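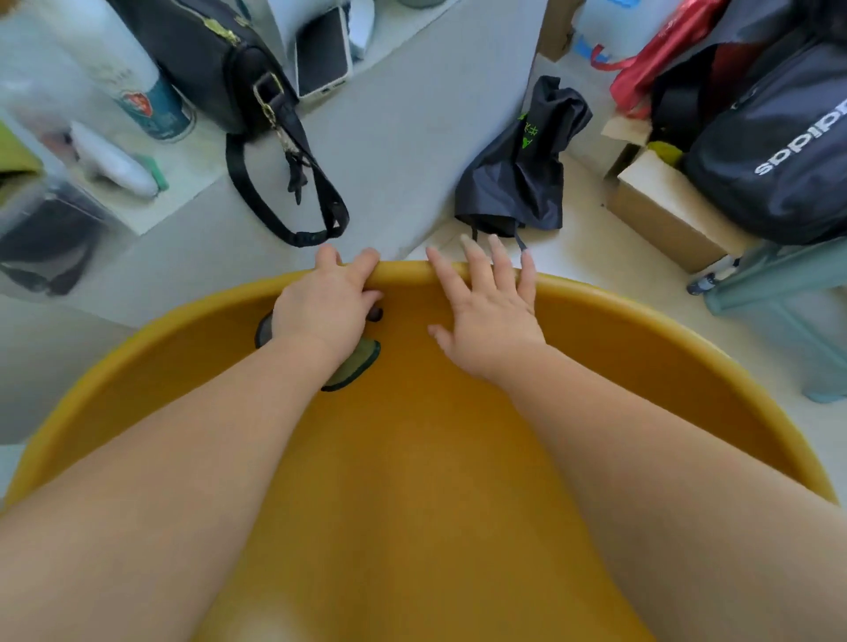 What does a policy learn from video of human hands?

Mostly it learns where the hands go next, given what the camera at head height sees now. It doesn't learn force. Pressing a cloth under water and resting a hand on a rim can look very similar, and only one of them needs effort.

Course handout, week 2
Orkilell Robotics Program
07/02/2025

Method

The Karnau method has two stages. In the first, a hand tracker pulls wrist positions and finger poses out of the video. In the second, a network is trained to predict the next 50 wrist positions for both hands. The robot follows the first part of that prediction, looks again, and predicts again.

Wrist positions are stored relative to the camera. The head moves while a person works, so the camera's own motion has to be estimated and removed first. If you skip this step, a nod looks like both hands moving at once.

Cloth tasks are hard for the tracker. Fingers go under fabric or below the water line, and the tracker then fills in a guess. Karnau marks those steps as low confidence and gives them less weight in training – it does not throw them out.
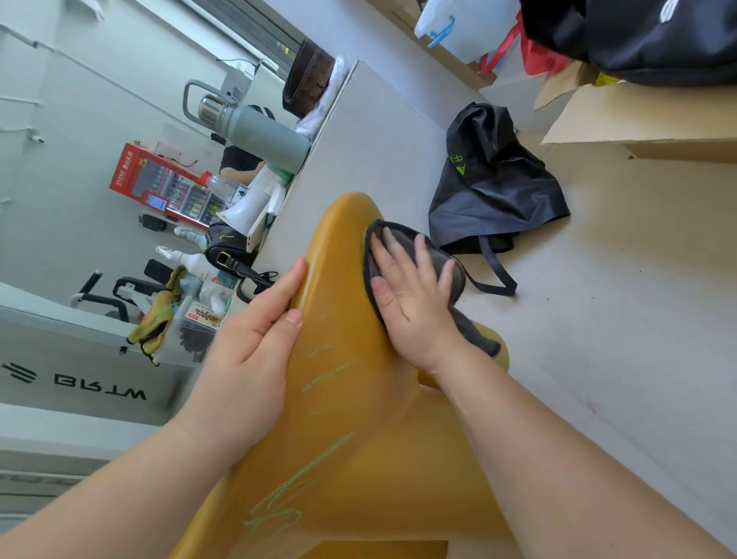
Venetti wrote that down-weighting hidden fingers is the wrong fix, and that the contact phase is the part of a wiping task most worth learning. On this view the loss should go up during contact, with a pressure glove supplying the missing data.

Both versions were run on the Tkachuk arm. Karnau finished 51 of 95 wiping trials. The contact-weighted version, trained without a glove, finished fewer and often pushed too hard at the start of a stroke. The glove version has not been run.

For the next session

Read the section on camera motion. Take one short clip and mark every step where you can't see the fingertips of at least one hand. Bring your marks on paper – we will compare them with the tracker's confidence values.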